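Recording a Cable Handling Task by Remote Control

Part 2 of the Tralano setup notes. Last revised 4 Dec 2019.

This page covers recording demonstrations of a connector task with the Lis leader arm. It assumes the follower arm is mounted, homed and talking to the Murkmont control software. If it is not, go back to part 1.

Before you start

Set the follower's speed limit to 50 per cent. Check that the wrist camera stream is live and that the leader and follower are in matching poses. If any joint differs by more than 3 degrees, the software will refuse to engage. Move the leader by hand until the warning clears.

Create a new session and give it a task name. Use the same name every time you record this task, including the spelling, or the episodes will be filed separately.

Picking up the adapter

Engage the follower and bring the gripper down over the adapter with the fingers open. Keep the leader's trigger movement slow. Close until both fingers touch the sides of the case, then squeeze slightly further. The force reading should settle and stay level. If it keeps climbing, release and start the grasp again.

Hold the adapter upright with the ports facing the wrist camera. Check the view before going any further.

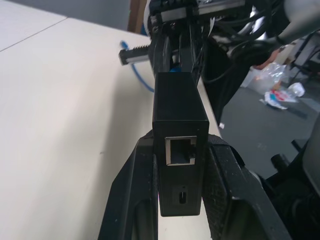 Wrist camera view with the adapter gripped. The Ethernet port is in the upper part of the face and the USB-C port near the bottom.

Both ports should be visible between the fingers. If a finger covers either one, put the adapter down and grip it further back. Do not correct the grasp in mid-air, as the slip will be recorded as part of the task.

Watch the cable as well. A loop lying on the table is fine. A cable pulled tight will turn the adapter in the grip when the arm moves.

Saving the episode

Press the left pedal to stop recording. The Makdale logger writes the joint positions, gripper width and camera stream to one folder. Wait 2 seconds before moving the leader again.

Mark failed grasps as failed and keep them. Episodes shorter than 1,000 samples are rejected automatically.

Part 3 deals with replaying an episode on the follower.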